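**Budget check: second pair of hand-held grippers, or one arm?**

**hrustad** (Aug 15, 2024)
We have 7 weeks to commit equipment money and I'd like a sanity check. Right now we collect with hand-held grippers on a round table, simple desk items, two people at a time. The choice is a second pair of grippers from Colari at $2,253, or holding that and putting it toward a used arm from Lomon in April.

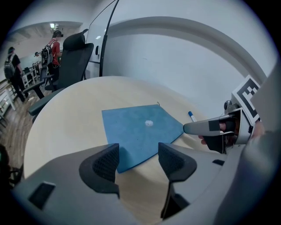 My lean is the second pair. Finger pads are the part we wear through, and with only one pair a bad pad ends the session. Colari also lists pads separately at $160 a set. Lomon won't quote me a mount.
Helge Rustad

**kutitz_bench**
Don't buy the second pair. Buy three sets of pads and keep the rest. We did the opposite and the spare grippers sat in a drawer.

**a.berrada**
Disagree with kutitz. Pads aren't the only thing that goes. We lost most of a month to a cracked housing, and there was no fix except sending it back. If two people are working, a spare unit pays for itself the first time that happens.

On the arm, a used one is never just the arm. You need a stand, a controller, a stop button and somebody's time. I'd plan on roughly double the sticker price.

**hrustad**
That's my worry too. I asked Sandberg about service on the Lomon arm and they charge $200 just to look at it. Travel is on top.

The other thing is table space. An arm has to be bolted down somewhere and our table is shared. 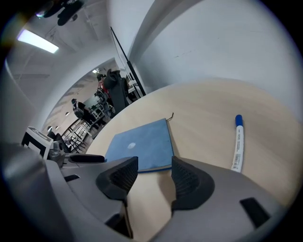

With the hand-helds we can clear off and let someone else have it. If I go with an arm I have to budget for a bench as well, and I don't have a number for that yet.

**kutitz_bench**
Then the arm is out for this year, fine. I still say pads first. How many sets have you gone through since April?

**hrustad**
Two, and a third is getting smooth on one side.

**kutitz_bench**
So $480 of pads carries you well past the deadline. Put the remainder toward the bench.

**a.berrada**
Can he carry it over, though? Ours goes back if it isn't spent.

**hrustad**
Same here, it goes back. I'll ask Colari if they will sell one gripper instead of a pair and put the difference into pads. Will post the quote when I get it.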